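I Read a Shareholder Letter for Fun and Now I Have Opinions

So I have a new favorite company, and I don't own a single share of it, and I don't even use the product anymore. Let me explain.

Carkton makes scheduling software for small clinics. Dentists, physical therapists, the occasional vet. I used it every day for five years when I ran the front desk at a PT practice in Ladbridge, and I had strong feelings about it, most of them good and a few of them unprintable (if you ever tried to move a recurring appointment in the old version, you know which ones). When I left that job I figured I'd never think about it again.

Then in January an old coworker forwarded me the news that Carkton was getting a new chief executive, and I fell straight down the hole. I read the announcement. I read the announcement before that. I read the letter to shareholders, which is 91 pages if you count the tables at the back, and I did read the tables at the back. It was a great weekend!

The new boss is Hrefna Hafstein. She ran customer support there before this, and then operations, and now she has the whole thing. I love this so much. Software companies are forever picking the sales person or the finance person, or else they bring in somebody from a much bigger outfit who spends a year learning where the bathrooms are. Support almost never gets a turn. And support is where all the knowledge is! Those are the people who know that half the customers print the daily schedule on paper and tape it to a cabinet, because we did, and I told them so on the phone more than once.

Her part of the letter is only a few pages long and it's the best thing in there. She opens with the waiting room. She talks about a receptionist with a line at the desk and a phone ringing and a screen that takes too many clicks, and I had to put my coffee down, because that was my entire life between 8 and 10 in the morning. Then she goes right into what they plan to cut. Cut! Who does that in a first letter? The patient messaging add-on is going away. The "insights" dashboard is being folded into the regular reports. She writes that the company had been building for the person who signs the contract and had lost sight of the person who has the window open all day.

I read that line out loud to my sister over the phone. She was polite about it.

Now, the founder, the guy she's replacing, is staying on as chairman, and I went back and forth on that. Sometimes it works beautifully. The founder gets to think about the big picture and have lunch with people, and the new chief executive gets to do the job. Other times you end up with two bosses, and everyone in the building learns to ask the one who'll say yes. I worked at a place like that once (not the clinic, a catalog company way back) and you could lose a whole month waiting to find out which yes counted.

What gives me hope is how the handover was done. It wasn't sprung on anybody. She'd been sitting in on board meetings for a while, and the two of them wrote the announcement together. You can sort of hear it switching voices partway down. His sentences are long and full of vision, hers are short. There's also a bit in the letter spelling out which decisions go to her alone: hiring, pricing, what gets built. I've never seen that put in writing before and I wish every company did it.

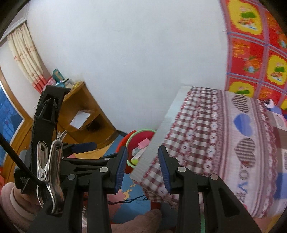
Pricing is the part I'd watch, by the way. Carkton used to charge by the desk, meaning every computer that had the calendar open counted as one. For a tiny practice that was perfect. We had 2 desks and we paid for 2 desks and that was the whole conversation. Then they switched to charging by the practitioner, and our bill went up even though not one thing about our day had changed. My old manager called and complained and got a very nice person who agreed with her and couldn't do a thing about it.

Hafstein doesn't promise to bring the old way back, but she does say they're "looking at it with fresh eyes," which I know is the kind of phrase companies use when they'd like you to stop asking. I'm choosing to be optimistic. She took those calls! She may have been the nice person's boss when my manager phoned in. If anybody at the top of that company has heard the complaint in full, with the sighing, it's her.

The other big thing is Antunes. If you don't follow this stuff (and why would you), Antunes is the billing company that Carkton bought the year before last. At the time everyone on the clinic forums was sure it would be a mess. Two logins, two help lines, two sets of invoices. And for a while it really was a mess. I was gone by then but I heard plenty from the people who were still there. One of them kept both passwords on a sticky note on the underside of her stapler.

According to the letter, the two products finally share one login, and the help lines were joined up last fall. That probably sounds like nothing. It is so much work! I did a little bit of data cleanup when our practice changed billing codes, just our one office, and it ate most of a summer. Patients with two records, patients with their first and last names swapped, one gentleman who was in there as his own emergency contact. Multiply that by every clinic on the system and I don't know how anybody slept.

They also kept the Antunes office open in Jovcombe, which surprised me. The usual move is to buy the smaller company, say lots of warm things about the team, and close the building before the year is out. Jovcombe isn't a big place and those are good jobs. There's one paragraph on it in the whole letter, no fanfare, just that the lease was renewed and that the billing support team will be staying put and growing a bit. I'd have put that on page one.

A few of you asked me, after I went on about this in the comments last time, how a person even starts reading this stuff. It's easier than it looks, I promise. I skip the glossy part at the front with the smiling people. I go to the letter from whoever's in charge and read it slowly, and then I read last year's letter from whoever was in charge and look for what disappeared. That's where the good stuff is. Last year there were whole paragraphs about expanding into hospitals. This year the word "hospital" barely comes up. Nobody announced they'd given up on hospitals, it just sort of wandered out of the story, and when you notice something like that on your own you feel like a detective.

After that I look at the section on risks. It's long and dry and written by lawyers, and every so often there's a sentence in there so frank it makes you sit up. Carkton's says that many of their customers are small businesses that could go back to paper if the software stopped being worth the trouble. Yes! We talked about it at our front desk every time the bill came! We had the paper books picked out!

And the numbers, well, I'm not a numbers person, but I've learned to find two of them. How many customers left, and whether more or fewer left than the year before. Fewer left this time. Small clinics are loyal right up until the afternoon they aren't, and it takes a lot of bad mornings to push one out the door. It takes even more good ones to get it back, so I think she's right to start with the people who are still there.

I did write to her, by the way. I know. I sat down on Saturday with every intention of paying my water bill and wrote to the chief executive of a software company instead. I told her about the recurring appointments and the daily schedule taped to the cabinet, and I said I hoped they'd keep the little yellow flag you could put on a patient who needed extra time, since it was the best idea in the whole program and I've never seen it mentioned in any of their brochures. We used it for everybody who was nervous, too, and for one lady who liked to tell you about her tomatoes.

I haven't heard back and I don't expect to. She's got a company to run. But my old coworker says the new version is supposed to come to their office sometime this spring, and she's promised to let me stand behind her and watch her move a recurring appointment. I'm bringing donuts – the good ones from the place by the bridge.

If any of you work somewhere that uses Carkton, or did, or you've been through one of these founder handovers from the inside, please tell me about it. I want all the details, especially the boring ones. And if somebody knows of another company whose letter is worth reading, send it over, because I've finished this one and my sister has asked me to please find something new to read to her.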